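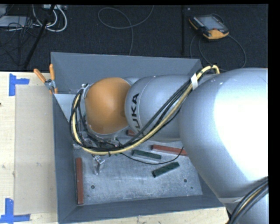

One reader wrote in to say that she'd thrown out half her grasping runs because the blocks always ended up in the same corner, and could I please do a page on how to muck up a bin properly. Yes! Gladly! I've been wanting to for ages, so this is my workshop page for anyone collecting pick-up examples on a bench or a tabletop.

Muck it up by hand. I used to let the arm drop each block back where it liked, and after a morning the lot had drifted to one side. Now I stop every 21 picks, put the arm in hold, and give everything a good stir. Blocks against the wall, blocks nose to tail, one half under another (the awkward ones are worth the most, so don't tidy them away).

Tape first, bin second. Blue decorating tape comes off wood without a fight. Mark your corners before you start, and if the bin gets knocked on a Tuesday you can put it back where it was on Monday.

Keep the failures. I can't say this loudly enough. My first set on the Losetti job had 1810 tries in it and I'd deleted nearly every miss, so the thing learnt that closing the gripper always works – bless it. Save the misses, label them as misses, and keep the near ones too.

Watch the hoses. Run the arm slowly through its furthest reaches before you record anything, and look for loops that catch on the rim or drag the blocks about. A wrap of tape round the bundle helps, but leave slack at the wrist or you'll be buying new hose. I use the Stikix wraps, which peel off cleanly if you don't leave them on all summer.

Light. Shiny metal goes white under a bare lamp and your camera sees nothing there. Move the lamp a bit, or hang some baking paper in front (well away from the bulb, please). I do a few runs with the big light off as well.

Write down what you changed. New fingers, new blocks, lamp shifted, whatever it was. I keep a Harms notebook by the bench and give each change its own line with the run number. It's dull, but it saved me some 5 hours of head scratching in March.

Next time: sorting labels without losing the will to live.

Traltska Workshop Tips | Contact | Copyright Traltska, all rights reserved | Back to top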